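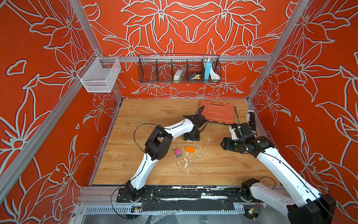
Cormier cell stoppages: frequently asked questions

Last revised 16 September 2021. This page is for anyone who runs, books or has to walk past the Cormier two-arm cell at our Ukeck workshop. It replaces the notice taped to the door, which had acquired comments.

What went wrong?

On episode 739 of a block-sorting run, the right arm set off for a spot on the floor that the left arm was already using. The two grippers met. Both arms tripped on overcurrent, the left one a little later than the right, and in the interval it pushed its fingers into the wood surface with some conviction. The run stopped. The log recorded the episode as a success.

Was anyone hurt?

No. The operator was at the desk, well outside reach. One finger pad on the left gripper was torn and a cable clip came off.

Why didn't the arms avoid each other?

They are supposed to. Each arm tells the Plovmont scheduler where it is, and the scheduler refuses to send one into space held by the other. After a restart in February the left arm was reporting its wrist 15 mm away from where its wrist was. The scheduler believed it, as schedulers do.

For most tasks the error hardly mattered, because the arms stay on their own sides. Sorting blocks in the middle of the floor is the one job where both have good reason to reach for the same place.

Where did the wrong number come from?

A calibration file. The restart loaded an old copy from before the gripper was changed, when the fingers were a different length. We had kept the old copy as a precaution.

Why did the log say success?

The success check looked at whether the program had finished within its time limit, and a tripped arm finishes very promptly. We have changed the check so that a drive fault always marks the episode as failed. Earlier episodes have been gone through again, and two of them were moved to the failed pile. If you took a copy of the data before the correction, please fetch it again.

What is different now?

The calibration file carries the gripper's serial number, and the controller will not start if the two disagree. Old copies are kept in a folder the controller can't read. The shared strip in the middle of the floor can be held by one arm at a time, so sorting is slower than it was. We have had complaints about this, all from people who did not have to replace the finger pad.

The arms also touch off against the floor at the start of every run. Each gripper comes down gently onto the wood, and its reported height has to be within 2 mm of the expected one.

A gripper is standing on the floor. Has it failed again?

Probably not. Look at the status screen before you look for someone to tell. If it says TOUCH-OFF, leave it alone and it will lift by itself. If it says FAULT, or says nothing at all, press the stop button and follow the steps below.

How do I recover from a stop?

1. Press the stop button, even if everything has already stopped.
2. Wait for the drives to show as off on the screen.
3. Check that neither gripper is holding or trapping anything. Do not pull an object out from under a finger.
4. Support the arm by its white link before releasing the brake. It is heavier than it looks and it will not wait for you to finish reading this sentence.
5. Move the arms apart, one at a time.
6. Run the touch-off on both. Write the result in the book.

Can I reach in for a block while the arms are paused?

No. Paused means the drives are live and the program is thinking. Stop the cell first. The same goes for anything in the wire baskets, however small and however much you need it.

May things be left on the floor of the cell?

Anything the task needs, yes. The scheduler knows about arms and nothing else. It has no opinion about a carrying case or a mug until an arm arrives there, so if an item isn't in the task, take it out before you start.

How long do finger pads last?

Brestora, who supply ours, suggest changing them at 2,000 grasps. We change them when the book says so or when they split. Spare pads are kept at the desk. Please don't take the last pair without ordering more — the previous owner of that habit knows who they are.

Could it happen again?

This particular fault, we think not. We also thought that in February, so the speed limit stays at its reduced setting until further notice and requests to raise it should be made in writing, with a reason other than lunch.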